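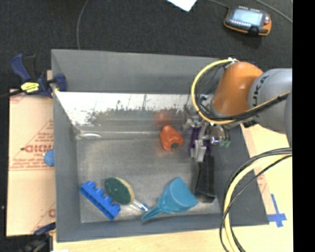
Notburga Reisinger, Department of Packaging and Materials, Sorngate

3.2 Bin and contents

The container used throughout the study is a large gray rectangular bin with tall walls that slope outward toward the rim (Figure 2). It was placed on a wooden tabletop at standing height and left in the same position for all sessions. The outer faces and the rim are matte. The bottom is a dull metallic gray and shows scuffing, and part of the inner wall is shiny enough to return a blurred reflection of whatever lies near it. In Figure 2 the reddish patch on the far wall comes from the bell pepper.

We kept the worn bin on purpose. An earlier trial at Brelcombe used new containers with an even finish, and participants there sorted photographs of the contents faster than we had expected from work with household storage. Ortner containers in daily use are rarely in that condition. Scratches, glare and doubled outlines are part of what a person sees when looking down into one, and we wanted the photographs to include them.

The contents were drawn from a pool of 200 items, half of them food or food replicas and the other half kitchen tools, small household goods and toys. Items were chosen by list order and placed by hand, with no attempt to arrange them. An item that came to rest against a wall was left there. Figure 2 shows a sparse loading, with an orange-red bell pepper lying tilted on the bottom and a teal-blue plastic scoop near the front right of the interior. The pepper's dark green stem end faces the lower right, so its outline differs from the upright view used in most reference pictures. Tilted views of this kind were coded as "turned" and analyzed separately in Section 4.

Lighting came from the ceiling fixtures of the room. We did not use diffusers. The bright strip along the far inner side of the bin has a ragged lower edge where the glare breaks up into dark speckles, and we treated this strip as a region of its own when marking the photographs. Items that overlapped it were scored by 2 raters working apart, and disagreements were settled by a third. Items elsewhere in the bin were scored once.

Each loading was photographed before the next was prepared. Sessions ran in November, in blocks of 12 loadings, with the bin emptied and wiped between blocks. The wiping removed dust and food residue but had no effect on the scuffs, which we checked against a reference photograph from the Luvmont pilot.

Figure 2. Gray bin with bell pepper and plastic scoop, sparse loading.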